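Removing Wax from a Cotton Tablecloth

Candle wax on cotton comes out in two stages. The solid wax is lifted first, then the residue is drawn out with heat. Dye from colored candles is a separate problem and is treated last.

The method below works on plain woven cotton and on cotton-linen blends. Do not use it on acetate, on anything with a coated back, or on printed cloth that has never been washed.

What you need
A dull table knife
Ice in a sealed plastic bag
Plain white paper towels, no printed pattern
An iron with the steam turned off
Liquid dish soap
Rubbing alcohol, for dye only

Step 1. Harden the wax
Leave the cloth flat on the table. Set the ice bag on the spot until the wax is brittle throughout. Large drips take longer than thin splashes.

Step 2. Lift the solid part
Hold the knife nearly flat and push from the outer edge of the drip toward its center. Do not dig. On striped cloth, work along the stripe - scraping across it can pull up the surface fibers.

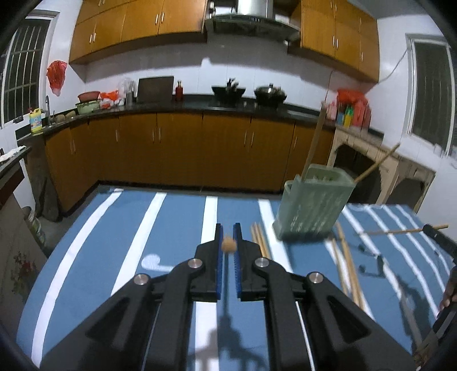 Step 3. Draw out the residue
Move the cloth to an ironing board. Put two paper towels under the spot and two on top. Press with a warm iron for a few seconds, lift, and shift to a clean area of towel. Repeat until the towel stays dry.

Step 4. Treat the remaining film
Rub in a small amount of dish soap and let it sit for ten minutes. Machine wash at the warmest setting on the care label. Air dry and check the spot in daylight. Do not tumble dry while any mark is visible.

Step 5. Dye marks
Test the alcohol on a hem first. Dab from the back of the cloth onto a clean towel, then wash again.

Page last revised March 21, 2024. Corrections to Sachiko Kudo.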